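Home Tickets Knowledge base Status Sign in

Ticket: Label printer at packing bench prints blank labels after every pause, then skips one
Opened by Lourenço Bragança — Sunday, April 30, 2023
Status: Solved, waiting for final check
6 comments 2 shares
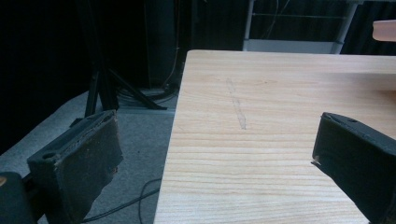

Clomach Warehouse Systems — Dispatch and Printing Support

Summary of the problem

The label printer at the packing bench stops for some minutes when there are no orders. When the next order comes, the first label is blank, the second label is printed correctly, and the third one is printed too low, so the last line of the address falls on the gap between two labels. After this everything is correct until the next pause. If the pause is shorter than a few minutes, the problem does not appear.

This would be a small annoyance, but the order system counts the blank label as printed. The packer must open the order again, choose "reprint", give a reason and confirm. On a busy day this makes a lot of extra work and, what is worse, two times we sent a parcel with the label of the previous customer, because the packer believed that the blank one was only an empty label from the roll.

What we have

The printer is a direct thermal model, connected by USB to the bench computer. The computer receives the jobs from Awasthi, our order system, through its small print service which runs in the background. The labels are supplied by Brurnitz in rolls of 1,000. We did not change the supplier. The driver was updated when the bench computer was replaced, and I can't say with certainty if the problem started before or after this, as I was on leave that week.

What I tried before opening the ticket

I turned off the printer, waited, and turned it on again. The first label was blank as usual.

I cleaned the print head with the cleaning pen and waited for it to dry. No change. I did not expect a change, to be sincere, as the text is dark and sharp when it is printed at all.

I put in a new roll from a different carton. No change.

I made the calibration with the button (hold until the light blinks two times, then release). The printer fed out several labels and stopped in the right position. I printed a test label from the driver window and it was good. I was happy and went to lunch. When I came back, the first label was blank again.

I changed the USB cable for the one from the spare scanner. No change.

I changed the power settings in Windows so that the computer does not sleep and the USB ports are not turned off to save power. With this change the printer's light stays green during the pause, before it was going orange. But the blank label is still there.

Comment 1 — Rui Patrício, support

Hello Lourenço, thank you for the complete description, it saves us several questions. I have only these:

Is the label sensor set to "gap" or to "black mark" in the driver? And is it the same in the printer itself? These are two different places and they can disagree.

In the driver, what is the label height? Please measure a label with a ruler, without the gap, and tell me if it is the same.

When the blank label comes out, do you hear the printer move backward for a moment before it goes forward?

Please don't change anything yet. If we change many things together we will not learn which one was guilty.

Comment 2 — Lourenço Bragança

Hello Rui, here are my answers.

In the driver the sensor is "gap". For the printer I printed the configuration label (hold the button while turning it on). It says "MEDIA: MARK". So they disagree, as you suspected. I don't know who would have set this. Our labels have no black mark on the back, I looked with a lamp to be sure.

The label height in the driver is 150 millimeters. My ruler says 150 also, maybe a hair less.

Yes, it moves backward. I never paid attention to it before. It makes a short sound, like a small zip, and then goes forward with the blank label. When it prints the second label there is no zip.

Comment 3 — Rui Patrício, support

Good, this is already half of the explanation. When the printer is looking for a mark and the paper has none, it trusts the length that it remembers. This can work for a long time, with a small error each time. After a pause the printer is not sure of its position, so it goes backward to look for the mark, does not find it, and gives up after one complete label. This is your blank.

Please do the following, in this order:

1. Open the driver preferences, go to the tab "Tools" and choose "Send settings to device". In the window that opens, select media type "gap" and send.

2. Print the configuration label again and check that it says "MEDIA: GAP". If it still says "MARK", stop and write to me.

3. Make the calibration again with the button. The one you made before was made with the wrong sensor, so it is not valid.

4. Wait for a real pause. Don't test immediately — a test right after the calibration will always look good.

Comment 4 — Lourenço Bragança

I did all four steps. The configuration label now says "MEDIA: GAP". Calibration was shorter than before, it used only two labels.

After a pause of half an hour, the first label is not blank any more. It is printed! But it is printed too low, in the same way as the third one was before. The last line of the address is on the gap. The second label is correct and all the next ones too.

So it is better, and the packers are already content, but I can't close the ticket like this. The carrier's machine reads the bar code without a problem, but the postal code in plain text is on the lower line, and this is exactly the line which is lost.

I attach what is in the log of the print service from the moment of the first label after the pause. I removed the lines with customer data.

job received, queue packing-1
device state: idle
wake command sent
wait 90 ms
device state: ready
sending init block
sending label data
job finished, no error

It looks normal to me, but maybe you see something.

Comment 5 — Rui Patrício, support

I do see something. The line "sending init block" should not be there with this printer. The init block is a short group of commands which the print service sends when the device wakes up. It was written for the older Rikberg printers, which forgot their settings during sleep. Among other things, it sets the top position of the label. Your printer does not forget anything, so it receives an offset which belongs to another model, uses it for one label, and then the driver corrects it with the next job.

Why was the third label the low one before, and the first one now? I believe that the blank label and the retry moved everything, but I would need your exact printer on my desk to prove it, and I prefer to be careful here.

To turn off the init block:

Stop the Awasthi print service from the Windows services list. Open its settings file with a simple text editor, as administrator. Find the section for the queue packing-1. There will be a line "init_on_wake = yes". Change it to "no". In the same section, change "wake_wait" from 90 to 2,000. The number is in milliseconds, so the packer will wait two seconds for the first label after a pause and nothing for the others. Save the file and start the service again.

Make a copy of the file before you touch it, please. If the service finds a mistake in the file it will not start, and it doesn't say in which line the mistake is.

Comment 6 — Lourenço Bragança

Done. I must report one difficulty for the people who will read this later: my first try to save the file was refused, although I had opened the editor as administrator. The reason was that the service was still stopping. In the list it was already shown as stopped, but in the task manager the process was alive. I waited until it disappeared and then the file was saved without complaint.

Results since the change:

After a short pause (coffee), first label good.

After a long pause (lunch), first label good, position correct, postal code complete.

After the night, with the computer on and the printer on, first label good.

After turning off the printer completely and turning it on again, first label good. Here the waiting time is a little longer, but it was always so.

After a change of roll, first label good. I did it without calibration on purpose, to see if the next person can forget it without punishment.

The two seconds don't disturb anybody. One of the packers asked me if the printer was "thinking", and I said yes.

I have two remaining questions, not urgent.

First, does an update of the print service write over the settings file? In August we have the yearly update of Awasthi at all the benches, and I would not like to discover the same problem again in the week when we have the most orders.

Second, the bench for returns has the same printer, but there the problem never appeared. I looked at its settings file and it also says "init_on_wake = yes". My idea is that returns print so rarely that people take a low label for normal and don't report it. I printed one there after a pause and it was low also, but their label has less text, so nothing was lost. Should I make the same change, or leave it alone?

Reply — Rui Patrício, support

The update keeps the values which exist already and only adds new ones, so your "no" will stay "no". All the same, keep your copy of the changed file in a folder outside of the program folder — one time I have seen an installation that was removed and installed fresh in place of updated, and in this case the values return to the default.

For the returns bench, yes, please make the same change. Check the sensor type there also by printing the configuration label before anything else. If it says "MARK", begin from step 1 of my comment 3.

I will write to the people who maintain the print service and ask that the init block be sent only to the old models. I can't promise when this will be done. Until then I have added the steps to the knowledge base under "Blank or low label after pause".

I leave the ticket on "waiting for final check" until you confirm the returns bench.

Back to tickets Print this ticket Next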